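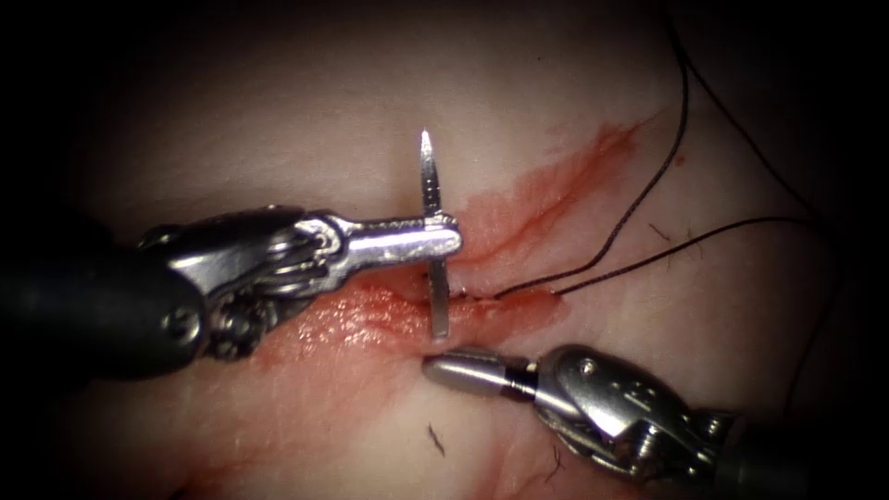
Where on the needle should the driver hold it for a running closure on the practice pads?

Two thirds of the way back from the point, just ahead of the swage, with the needle square to the jaws.

Margaux Langlois

On October 16, 2020, Albane Besnard wrote:
> Second thing. The Fleury handout says to grip at the midpoint and the
> Zirkach one says two thirds back. My group has been taught both. Can
> we settle on one before the April intake? I also need to reorder
> pads and don't know if we are staying with the Nundov ones.
> Albane

Albane,

A bit more detail on the above, for the list archive.

The midpoint grip in the Fleury handout was written for a smaller needle on thin material. On the Nundov pads it leaves too little length in front of the jaws, and the point doesn't clear the far side of the wound before the driver meets the surface. People then push harder and the needle bends. Gripping on the swage is worse, as that section is the weakest.

Entry should be at 90 degrees to the surface, 4 mm from the wound edge. Follow the curve on the way through. Let go only when there is enough needle showing on the far side to take hold of, and take it behind the point, never on it. A blunted point will drag on every bite afterwards and tends to get blamed on the pad.

Pads: stay with Nundov. The Sarosero ones have a nicer colour but the cut edges tear out after one row. We have 70 left in the cupboard. The last order was 400 and it lasted the year with the smaller groups, so I would put in for 515 this time. Store them flat, with the film left on.

I will correct the Fleury handout and send the revised page to the list. Please recycle any old copies you have in the binders.

Margaux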